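Entretien des doigts jaunes sur pince à main : à quelle fréquence ?

Forum Kornura > Pinces et préhenseurs > Entretien et réglages

teodor_t
Bonjour à toutes et à tous,
Je m'occupe depuis juillet d'une pince à main, côté droit, avec les doigts jaunes ajourés, et je travaille surtout sur du textile. J'en suis à 1 156 fermetures au compteur et je trouve que le doigt gauche revient un peu moins franchement que l'autre. Rien de dramatique, mais quand je prends un bord de polaire, le tissu glisse une fois sur deux si je n'appuie pas davantage. Est-ce que vous changez les doigts par paire, ou seulement celui qui fatigue ? Et les vis de la plaque, vous les reprenez souvent ? Merci d'avance pour votre patience, je débute !

Bianca C.
Bonjour Teodor et bienvenue parmi nous ! Pour ma part je change toujours les 2 en même temps, ça évite de se retrouver avec une pointe souple d'un côté et une raide de l'autre (j'ai essayé, je m'en suis mordu les doigts, les vrais). Avant de commander quoi que ce soit, passe quand même un chiffon à peine humide à la base des doigts, là où les peluches s'entassent. Sur la polaire c'est terrible, il y en a partout au bout d'une matinée.

shamim.l
Pas d'accord avec Bianca, pardon ! Changer la paire par principe, c'est jeter une pièce qui marche très bien. Chez nous, à l'atelier de Hornley, on permute d'abord gauche et droite : si le défaut suit le doigt, c'est le doigt, s'il reste du même côté, il faut regarder la fixation. Ça prend 12 minutes en prenant son temps, café compris.

Bianca C.
Shamim, je veux bien pour la permutation, elle est très bien ton astuce, mais deux doigts qui ont le même âge s'usent pareil, et le second lâche toujours la semaine où l'on n'a plus de rechange. Enfin, chacun sa maison :)

Homa_A
Coucou, je me glisse entre vous deux ! Teodor, tu pourrais nous mettre une photo, pointes presque fermées, avec la plaque bien visible ? On verrait mieux l'alignement.

teodor_t
Avec plaisir, et merci à vous trois, vous êtes adorables. J'ai passé le chiffon comme le conseillait Bianca, je n'ai encore rien démonté.
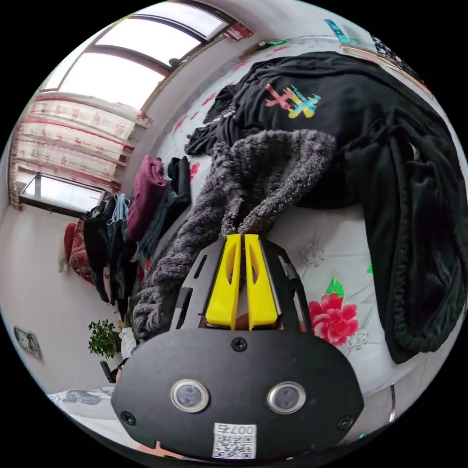

Pince droite (007右), pointes presque jointes au bord de la polaire grise.

Homa_A
Merci ! Vu d'ici, il reste juste un petit jour sombre entre les pointes, et je ne vois rien de choquant à la forme des doigts. Je commencerais donc par les trois vis noires de la plaque noire, à la main, sans forcer, puis un coup de microfibre sèche sur les deux disques ronds.

shamim.l
Et ensuite la permutation, j'y tiens ! Note bien le sens de montage avant de tout sortir.

teodor_t
C'est noté, je fais les vis ce soir et la permutation demain, et je reviens vous raconter. Bianca, je commande tout de même une paire d'avance, pour ne fâcher personne.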